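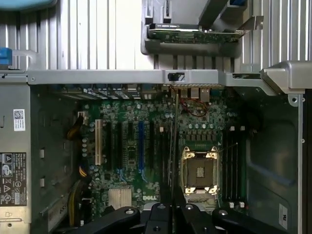 Thread: Wrist camera on a bench arm, memory slot task

zematen_bench
Status on the teardown arm. Goal is unchanged: pull DIMMs and expansion cards out of scrap towers on the bench in the garage, no hands in the case. Test chassis is a Dell workstation, green board, CPU socket open, memory slots bare. I'm running approach moves only until the positioning is good enough to risk inserting anything.

Current numbers: 715 approach moves logged, repeat error at the fingertip 2 mm worst case. That is too much for a DIMM latch. Controller is the Arkero board, stock firmware, joint speed limited to 10 percent.

Question is where to take the reference from. I have been using the corners of the CPU socket frame. They are bright and easy to threshold.

solder_gallardo
Bright metal is a bad reference. The highlights move when the wrist moves, so your corner estimate moves with them. Use the white latches on the memory slots. Matte plastic against black, upper and lower ends, and they are the thing you want to find anyway.

zematen_bench
Tried the latches in December. The gripper covers the lower part of the board when it comes in low, and I was losing the bottom ones on the final approach.

solder_gallardo
Then use the upper ones for the last stretch and hold the angle from the previous fix. The board is screwed down. It isn't going anywhere.

pin1
Disagree with both. Put a printed marker on the case and calibrate once. Chasing features on the board means redoing it for every model.

solder_gallardo
A marker on the case tells you where the case is. Board to case tolerance on old towers is easily a millimeter, and he has two to lose.

zematen_bench
Also I have 9 more towers to do and they're not all the same chassis. I don't want to stick and measure a marker on each.

pin1
You measure it once per model. How many models?

zematen_bench
Haven't sorted them.

foditville_shop
Separate issue. Is that gray crossbar staying in? On ours we take it out before the arm goes anywhere near. We hit one at the Foditville shop with the elbow and stripped a gear. Also tie back the yellow and black power cables by the supply. A finger will hook them sooner or later.

zematen_bench
Bar stays for now, it's in the collision model as a box with 10 mm of padding. Cables are not in the model. Will tie them.

pin1
Padding won't help if your joint zero drifts. Check zero cold and again after an hour of running. I'd bet half of the error is there and the camera is fine.

zematen_bench
Fair. Will log both and post the table, upper latches as reference, socket corners as a control.

Contact the moderators | Copyright Zematen Workshop Boards | Back to top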